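4 min read | 12 shares | 3 comments

Comparing two cameras in the simulator before you buy either

If you're stuck choosing between a wide camera and a narrow one for your robot, do come and try them in a simulated house first, it's so much cheaper (and kinder to the skirting boards!).

1. Load the upstairs landing in Wisetti and set the camera height to 123 cm.
2. Tilt it 30 degrees down, save a view, then swap the lens and save another.
3. Drop to 10 frames a second and see whether your controller still copes. Loubna El-Sayed runs hers at 60, but she has a much nicer computer than I do.

Look hard at the stairs, where dark treads can swallow all the detail, and at thin things like chair legs and railings.

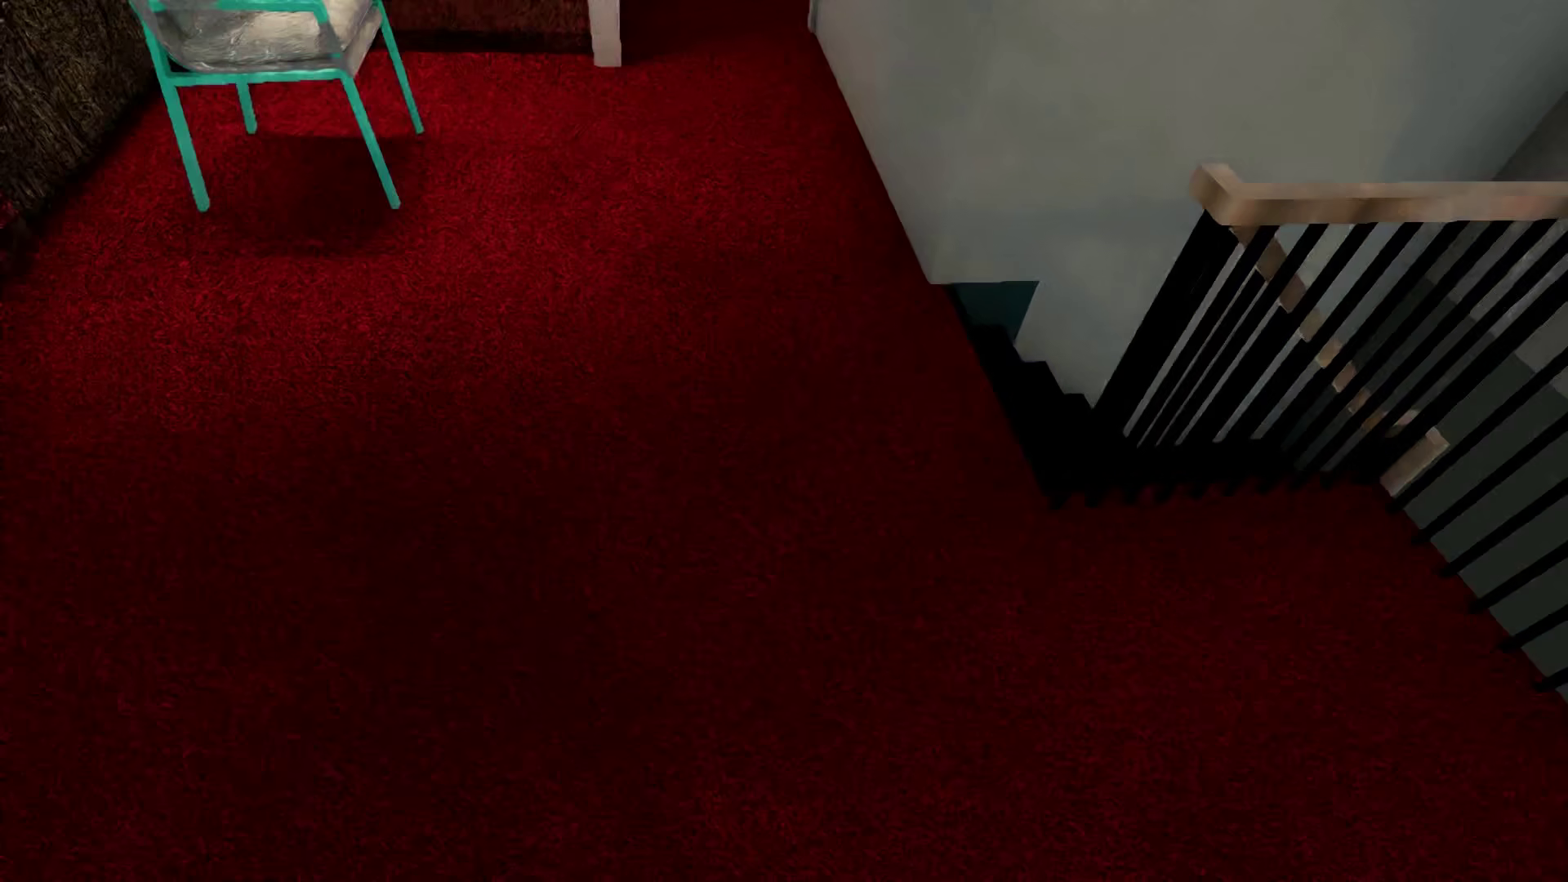

Red carpet, teal chair and the black stairs by the railing.

Do write and tell me which lens you settled on.

We use cookies. Accept | Manage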